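Pre-MOT once-over – my own checklist, with what I found on mine

Last updated Sep 9, 2002

Right, a few of you asked for the list I use before I put the car in for its test, so I've typed it up off the oily bit of card that lives in the glovebox. I've left my comments in from this time round, on the old estate (2000 cc petrol, far too many miles, passenger window that only goes down). Copy it, print it, cross bits out. I'm not a mechanic, I've just failed enough tests to get fussy.

1. Lights, all of them
Comment: OK. Number plate bulb had gone, swapped it. I reverse up to the garage door at dusk and look for the brake lights in the paintwork, saves dragging the wife out in her slippers. Check the fog light too, including the little warning lamp on the dash. I failed on that one year and I was livid.

2. Horn
Comment: OK. Sounds like a goose but it's loud.

3. Wipers and washers
Comment: New blades, Bako ones from the market. They judder a bit on the driver's side. Washer jet on the left was blocked, cleared with a pin.

4. Tyres, including the inside edge
Comment: ADVISORY. Fronts are wearing on the inner shoulder. Turn the wheel on full lock and get your head right down there, you won't see it standing up. I had one that looked lovely from the pavement and had cords showing on the back. Spare is fine, pumped it up while I was at it.

5. Wheel bearings
Comment: Jack it up, axle stand under, hands at top and bottom and give it a good rock. Nearside rear has the tiniest bit of play. Kilian Thaler had a go at it as well and reckons it'll pass, and he's usually right about bearings, less so about football.

6. Track rod ends and ball joints
Comment: FAIL, then fixed. Split boot on the offside ball joint and grease all over the shop. The new one was a Simik part and it went in fine once I'd got the old one out, which took most of an afternoon and a hammer I had to borrow. Do yourself a favour and soak the pinch bolt the night before. And again in the morning.

7. Brake pads and discs
Comment: OK front. Rears are getting low, I'll do them in February if they last. Slight lip on the discs but nothing scary.

8. Brake pipes
Comment: Surface rust on the long one that runs down the back. Wire brushed it gently, greased it, had a proper look with the torch. If yours is flaky – and I mean flaky, not just brown – change it and don't argue.

9. Handbrake
Comment: Was coming up far too high. Adjusted at the cable, holds on the hill by the chapel now with a full boot.

10. Steering
Comment: Engine running, wheel side to side, listen for knocks. Fluid was a touch under the line so I topped it up. No wet patches on the rack gaiters, both clips tight.

11. Exhaust
Comment: Blowing slightly at the middle joint. Paste and a Varkent clamp, quiet as a mouse since. Well, a big mouse.

12. Seat belts
Comment: OK. Pull every one right out to the end and look for fraying, then yank it to see it locks. The rear middle one was buried under the seat with a boiled sweet stuck to it.
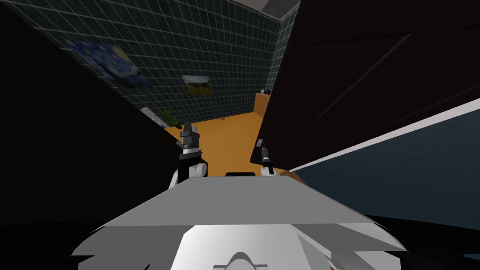
Robot's two grippers, seen over the top of its body (computer render)

13. Sills and jacking points
Comment: Prodded with a screwdriver all the way along. Solid on the passenger side, one soft spot on the driver's side the size of a coin. That wants welding before winter. Don't just slap underseal over it, the tester will find it and he'll be in a mood.

14. Battery
Comment: Clamp was loose! No idea how long it's been like that. I put a Gremalus one on in the spring and clearly never nipped it up. Bad boy.

15. Windscreen
Comment: One small chip low down on the passenger side, well away from the wipers. Left it.

16. Shock absorbers
Comment: Push down hard on each corner and let go. Should come up and settle. Mine do, more or less.

Total so far: one ball joint, one clamp, one bulb, wiper blades and a tin of grease. I've driven 541 miles since doing the joint and nothing has clonked. Front tyres next payday, then the tracking done straight after, or I'll only chew up the new ones.

If I've missed something you always check, drop me a line and I'll add it to the card.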